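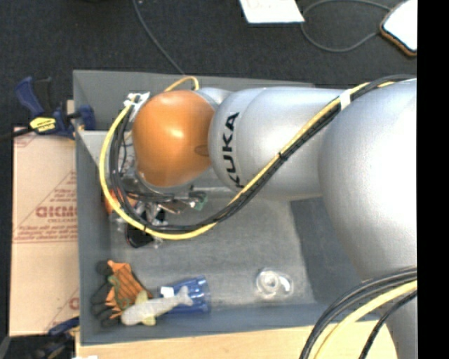
How long should you wait before you look at your notes again?
For most of what we cover in this class, about a day, then a few days, then a couple of weeks. The exact gap matters a lot less than the fact that there is one, and you should try to remember the stuff before you peek.

Study Skills and Memory, Week 3: Spacing and Self-Testing

OK, so last week we did attention, and I promised we'd get to the part you can use on your other classes. I talk fast, so these notes have most of what I say on Friday plus a few things I'll probably skip. Bring them with you and scribble on them.

1. The forgetting curve

You learn something, you feel great about it, and by the next morning a good chunk of it is gone. Hermann Ebbinghaus worked on this in the 1880s using himself as the only subject. He memorized lists of nonsense syllables (things like "ZOF" and "WUX"), waited, and then measured how much less time it took to learn the same list again. We call that difference "savings," and I'll use the word a lot, so write it down.

The curve drops fast and then flattens out. The loss in the first hour is much bigger than the loss between, say, day six and day seven. Real material with meaning in it usually holds up better than nonsense syllables do, so don't panic about your biology chapter.

2. Spacing

Take two hours of study time. You can do it all on Sunday night, or you can do four half hours spread over the week. Same total! The spread-out version nearly always wins on a test given later. Cramming can look fine if the test is first thing the next morning, and I think that's why people keep trusting it (I certainly did, all the way through college).

Try this with something small. I used the street names in Sirnside when I moved there, 12 of them on a card, and I looked at the card at breakfast every other day. I can still recite them in order. Fairclough Road is the one I always want to put in the wrong place.

3. Testing yourself

Rereading feels good. The page looks familiar, the sentences go by easily, and you take that ease as a sign that you know it. Then you close the book and can't say the main point out loud. Pulling an answer out of your head makes it easier to pull out again, even when it's a struggle, provided you check afterward and fix what you got wrong.

Ways to do it:
- Close the notes and write everything you remember on a blank sheet. Then open them and fill in the gaps with a different color pen.
- Flash cards, but say the answer before you flip. Out loud is best.
- Explain it to a roommate who isn't in the class and let them interrupt you.

Hayley Lightfoot took this course two years ago and let me copy her semester log, which I'm passing around on Friday. She wrote 367 cards and pulled 141 of them out of the pile before midterms because she kept getting them right. I'd have left those in at a longer gap, maybe once every three weeks, and she and I still argue about it. Look at the dates down the left side, though — they get farther apart as you go, and that's the pattern I want you to copy.

4. Mixing things up

The fancy name is interleaving. If you have three kinds of math problems, don't do all of one kind and then all of the next. Shuffle them. It feels slower and you'll make more mistakes while you practice. What you're getting is practice at picking the method, and a final exam asks you to do exactly that, with no chapter title over the problem to tip you off.

It doesn't help equally with everything. For vocabulary lists the results are pretty mixed, and if a topic is brand new I'd do a handful of the same kind first and shuffle after.

5. Apps and paper

People always ask. I use Drotico for my Portuguese, and it tells me I've done 2799 reviews, a number I'm a bit too proud of. A shoebox with dividers works too. Pick one and leave the settings alone for the first month. Darren Goodall, who teaches the Tuesday section, likes paper and will tell you so at length.

For Friday

Choose one page from another class. Read it once, close it, write down what you can, and check it. Do the closed-book part again the next day and once more before we meet. Bring all the sheets, including the ugly ones. I don't grade how much you remembered, I just want to see the checking.

Reading: the Rerier packet, first section only. Skip the appendix, it uses terms we haven't covered yet.

Search this site
Enter keywords
Go

Related handouts
Week 1: What Memory Is For
Week 2: Attention and Why Your Phone Wins
Week 4: Sleep
Week 5: Taking Notes by Hand
September reading list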